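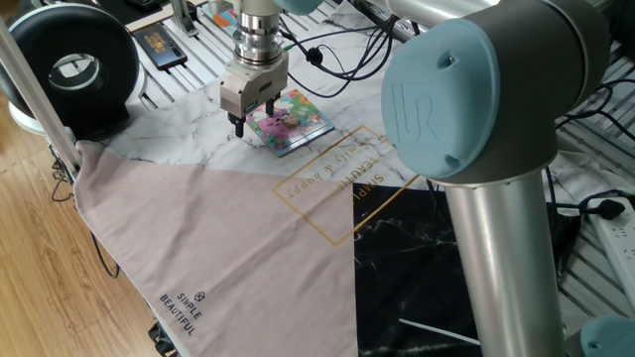
Bench Tips: Sharing a Table With an Arm

588 shares | 2 comments

The following notes apply to light assembly and packing benches where a robot arm has taken over part of the hand work. They were collected at the Grirthorpe shop after the Stasiv packing line was changed over in February. Most of them cost nothing.

1. Cover the bench, then fix the cover.
A printed cloth gives thin flat parts a softer surface than bare slotted aluminum and keeps small pieces out of the grooves. It also creeps. Clip or tape it on at least two sides and check it at each shift change. If the cloth moves, every taught position over it is suspect. Smooth out folds before teaching a pick height.

2. Teach flat parts slowly.
Cards and tiles leave very little for the fingers to hold. Set the approach speed low for the last part of the descent and stop the arm above the part before closing. Watch the fingertips from the side, at bench level, with the stop button in reach. Lower in small steps. Too much downward force marks the print, and the damage is usually found at packing. 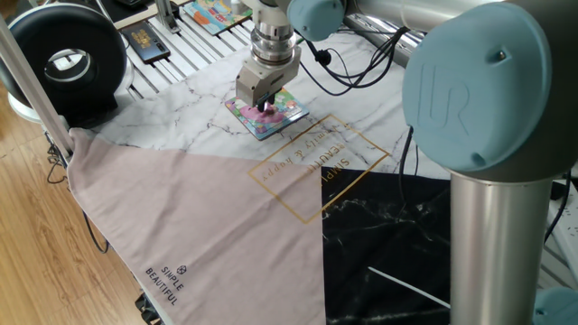
Gripper fingers down on an illustrated card, cloth underneath.

3. Keep a reject tray for the arm only.
Hand rejects and arm rejects have different causes. Mixed in one tray they tell you very little. Sakda Intarasuk labels the arm tray with the program name and empties it at the end of each run.

4. Small parts: check the release as well as the grip.
Puzzle pieces and similar cut shapes have an irregular outline. Pick across the widest straight section where there is one. A knob between the fingers lets the piece rotate. Wipe the fingertips with a dry cloth every 100 cycles, and inspect the release point for pieces that stick to one finger. 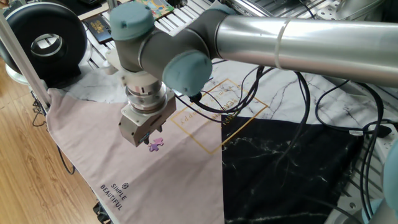
Small purple jigsaw piece at the fingertips.

5. Route cables before the first run.
Move the arm by hand through its full reach and watch the slack. Tie loops where they cannot drop into the pick area. Phones and booklets belong on a shelf.

6. Plan the operator's job before the changeover.
On this line the operator no longer places each piece. The work is now loading, checking, clearing faults and adjusting positions. It involves more standing and more waiting, with short periods of close attention. Lamai Kaewsai moved from hand packing to arm setup and needed some 800 pieces of practice before she was clearing faults without help. Allow paid time for this. Do not schedule it during a rush order.

7. Rotate.
Watching an arm is tiring in a different way from handwork. We change places at every break. Prasert Bunnag asked for this in the first week and it has stayed.

8. Write changes down at the bench.
Height, speed, grip width, initials. A pencil and a card are enough. The Tudanby bench kept its settings on one person's phone and lost a morning when he was out.

2 comments | Share | Save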